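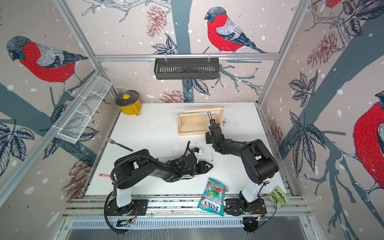
**Ticket 898 – Solora label printer skips every second label**

Status: closed, 21st June

Reported fault: after the change to Busex rolls, the printer feeds one blank label for each printed one. The error light stays off and the queue clears as normal.

Log:

- Restarted printer and print server. No change.
- Test page from the printer's own menu prints correctly, so the print head is fine.
- Checked driver settings. Label length was set to 98 mm. The new rolls are 66 mm.
- Changed length to 66 mm and ran the gap sensor set-up. Blanks stopped, but text sat too low.
- Reset the top offset to zero. The old value came from ticket 793 and only suited the Dönmez rolls.
- Printed a short batch from Clident. All labels aligned.

Open point: Clident keeps its own copy of the label size and may overwrite the driver – template locked for now. Check again after the September update.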